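Ticket 49: Griso jaws lose the coat hanger
Project: Griso, Mesonstead Robotics Club
Opened by: Lakshmi Devadiga
Opened: October 19, 2023
Priority: High (demo task)
Status: Fixed, keeping open until the Cevolbridge meet

Problem

Griso picks up the wire hanger fine, lifts it, and then the hanger swings around in the jaws and drops. Blocks, cups and the sponge are all OK. It only happens with the hanger, and the hanger handoff is the bit of our demo I'm most excited about, so I really want this one solved!

First baseline: 30 tries, 8 drops. Most of the drops came right after the lift, when the long end started to swing.

What I checked

Battery was full. Cable seated at both ends. Swapped the servo horn screw for a new one, no change. Ran the close command with nothing in the jaws and the tips met cleanly, so I don't think the linkage is bent.

Next I tried closing harder (grip value up one step, then two). Worse, if anything. The wire is so thin that the tips squeeze it toward the edge, and then it has nothing to sit on.

Then I moved the grab point. We had been grabbing one of the long straight sides, which leaves most of the hanger hanging out on one side like a seesaw. I went for the neck instead, close to the twist, with the sides lying on the table before the lift. 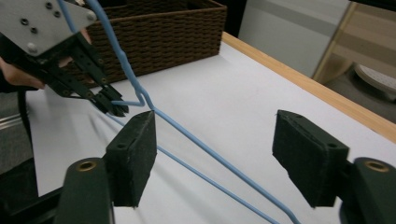
Jaw tips closed on the blue hanger by the twisted neck, foam-padded fingers open in front.

Huge difference! Ran the same 30 tries from the neck and got 4 drops, and the ones that did drop were all me coming in at a bad angle (too flat, so the tips caught the hook first).

Update, same ticket

Puma team asked if they could use the neck grab too. Yes, please do! Their pads are wider than ours, so start with the lower grip value and work up. If the foam is fraying, trim it before you test, or you'll be chasing two problems at once like I was last February.

I also added a short pause after the close, before the lift. With the pause in and a steeper approach, I did one more set of 30 and had no drops at all. I may have yelled a little.

Settings that worked

Grab point: neck, next to the twist
Approach: steep, tips pointing down
Grip value: back to default
Pause before lift: on

Still to do

Try a thicker plastic hanger. Save the new settings to the shared profile (the old one is still loading on startup, so check before you run). Someone from Puma please post your numbers here when you have them, even if they're bad.

Lakshmi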